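Guest Rooms and the Two-Bag Rule

The Lalden Residents' Association has charged a cleaning supplement of 30 on every guest room since October. It is the view of this column that the charge should be withdrawn. Most of what is left behind in these rooms is light litter: wrappers, paper bags, a drinks bottle. It calls for a bin within reach of the bed and a clear notice on the door. At Urnerero, where 300 rooms are let on similar terms, guests are asked to clear the floor before leaving and no supplement is applied. Lalden should adopt the same rule. 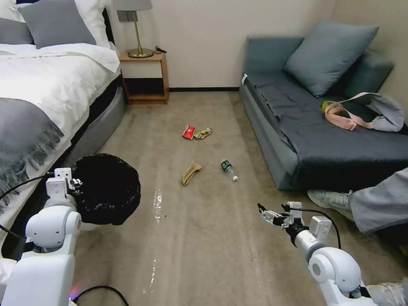 One reader in Pärn objects that a notice changes very little, and that guests who pay nothing for cleaning will leave the bottles where they fall. The association has yet to publish its own figures.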